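Rosora Airframe Tables

Rosora is a set of plain text tables covering high-altitude and long-endurance aircraft, both crewed and uncrewed. It was put together to support range and ceiling estimates in the Vustis performance calculator and is kept in its own repository so that other people can use it without installing the rest.

The current release holds 400 airframe records and around 2000 configuration rows. An airframe record describes a type. A configuration row describes one way that type was flown: a given engine fit, fuel load, wing and payload. Most airframes have several rows, and a few have only one.

Contents

airframes.csv — one line per type, with maker, country, first flight year, crew and general layout
configs.csv — one line per configuration, keyed to airframes.csv by the type_id column
engines.csv — static thrust or shaft power, dry weight, bypass ratio where known
sources.csv — where each value came from
units.txt — the unit used in every numeric column
CHANGES — what moved between releases

All files are UTF-8 with Unix line endings. Fields are separated by commas, and any field containing a comma is quoted. Missing values are left blank. Zero means zero. Earlier releases used -1 for missing wing area, and scripts written for those releases will need a small change.

Units

Lengths are in meters, masses in kilograms, thrust in kilonewtons and speeds in meters per second. Altitudes are pressure altitudes in meters. Sources that gave feet or knots were converted once, at entry, and the original figure is kept in sources.csv as text. Please don't convert it back from the metric column, as rounding will give you a slightly different number.

How values were chosen

Where two sources disagree, the flight manual wins over the maker's brochure, and the brochure wins over a magazine article. Record flights are stored separately from service ceilings. A record_alt value was reached on a particular attempt, often in a stripped aircraft with a light fuel load, and it should not be used as a normal operating figure. 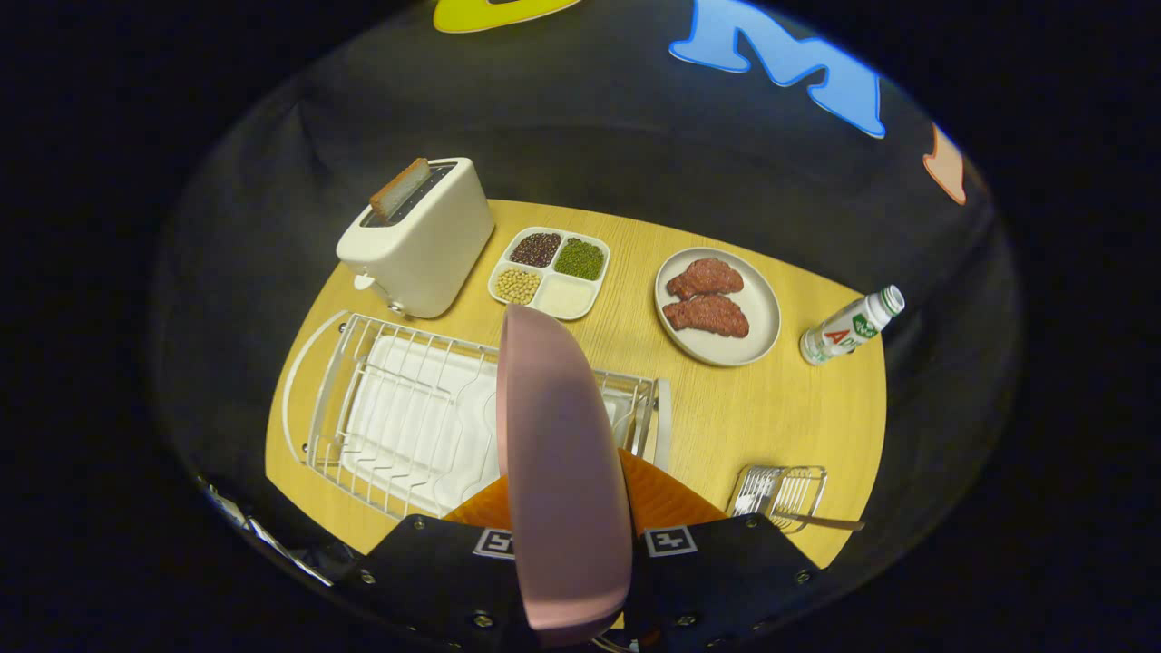
Service ceiling is harder than it looks. Some makers define it by a remaining rate of climb, others by engine limits or cabin pressure, and a good many never say which. The ceiling_basis column records the definition when the source gives one. When it doesn't, the column reads "unstated" and the number is copied as printed.

Takeoff mass is the maximum allowed for the configuration in that row. Empty mass excludes usable fuel and crew but includes fixed sensors. For types with removable nose sections or wing pods, check the payload_note column before adding anything.

Checks

The script check_tables.py runs three groups of tests: every key must resolve, every number must fall inside a sane range for its column, and empty mass must be less than takeoff mass. It needs Python 3 and nothing outside the standard library. Run it from the top folder:

python check_tables.py

It prints the file and line of each failure. A clean run prints the row counts and exits.

The range tests are loose on purpose. They catch a misplaced decimal point and will not catch a wingspan that is off by a meter.

Loading

The Huerta reader loads all the tables and joins them for you. It also fills in wing loading and thrust-to-weight ratio, which are not stored here. Any spreadsheet program will open the files too, but turn off automatic date detection first — some type designations look like dates and will be rewritten.

Known gaps

Engine data for early pressurized piston types is thin. Fuel burn at altitude is present for 90 configurations only, nearly all of them turbofan. Glider tow configurations are missing. Several uncrewed types have a published endurance with no payload attached to it, and those rows carry the flag endurance_soft.

The Erosex import, used in the first release, was dropped after repeated errors in its wing area column. Any value that had no second source went with it.

Corrections

Open an issue with the type_id, the column, the value you think is right, and a source with a page number. Corrections without a source stay open until one turns up. New airframes need at least one complete configuration row.

License

The tables may be copied, changed and redistributed with credit. The scripts are under the MIT license; see the LICENSE file.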